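Vanilla Shortbread, Tall Tartan Carton

Kusov Pantry Goods > Biscuits and Cookies > Shortbread

Item no. 4-183
Sold by the single carton or by the case of 18
Status: in stock at Loltelbridge
Page updated 20 August 2024

Overview

Vanilla shortbread in a tall, narrow carton with a red tartan print. We carry it all year for farm shops, gift counters and hotel welcome trays. The carton stands upright on its short end, so it takes up very little room on a shelf, and it also lies flat in a hamper with the title showing along its length.

The recipe is a plain butter shortbread with vanilla. It is a firm, crumbly biscuit with a mild flavor, less sweet than a sugar cookie. Customers who already buy our plain shortbread usually take the two together and put them side by side.

Carton and wrap

The print is a bright red plaid with a dark green and black panel down the front. The name runs up that panel in white capitals, with a picture of the shortbread next to it. Each carton has a clear plastic wrap on the outside, folded over at the end.
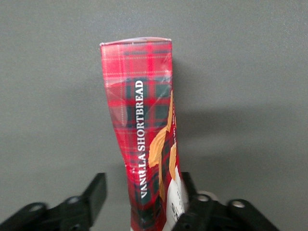

The board is light, and it can crease if cases are stacked too high or if cartons are pushed tight into a display. A crease in the board does not count as a fault when the wrap is still sealed. If you need cartons in gift condition, put "gift grade" in the order notes and we will pick them by hand. There is a small charge for this on orders under 4 cases.

Cartons with a dented corner or a bent side are sold separately as seconds, at a lower price. These are listed under Mansilla Clearance and are meant for kitchens, staff rooms and tea service, where the box is opened right away. Seconds cannot be returned for the condition of the carton.

Storage

Keep in a cool, dry place out of direct sun. Do not store next to soap, coffee or spices. Shortbread picks up smells easily once the wrap is off. After opening, move the biscuits to a tin or a jar with a tight lid and use them within two weeks. The best-before date is also given on the case label.

Do not freeze in the carton. The biscuits will keep in the freezer if they are moved to a sealed bag first, but the board goes soft.

Display

The carton fits the Eltex wire rack (item no. 4-190), upright, title facing out. On an open shelf, leave a finger's width between cartons so that they can be lifted out without dragging on the wrap. For a window display, turn the stock every few weeks. Red print fades faster than the green.

For hampers, we suggest laying the carton along the back edge with shorter jars in front. It goes well with item no. 4-047 (orange marmalade) and item no. 4-083 (loose black tea).

Ordering

Single cartons can be added to any mixed order. Full cases ship from Loltelbridge within two working days. Orders of 47 cases or more are sent on a pallet and need a delivery address with room for a truck to unload. Please give a phone number for the driver.

Holiday orders open in June. Cases reserved before the end of that month are held at the current price until they ship.

Returns

Check the wrap when the case arrives. If it is torn or open, tell us within three days and send a photo of the carton and of the case label. We will replace the carton or credit your account. Unopened full cases can be returned within 30 days, carriage paid by the buyer.

Allergens

Contains wheat and milk. See the carton for the full ingredient list.

Related items

Plain Butter Shortbread, Tall Carton
Oat Biscuits, Flat Box
Eltex Wire Rack, Counter Size
Mansilla Clearance: Mixed Seconds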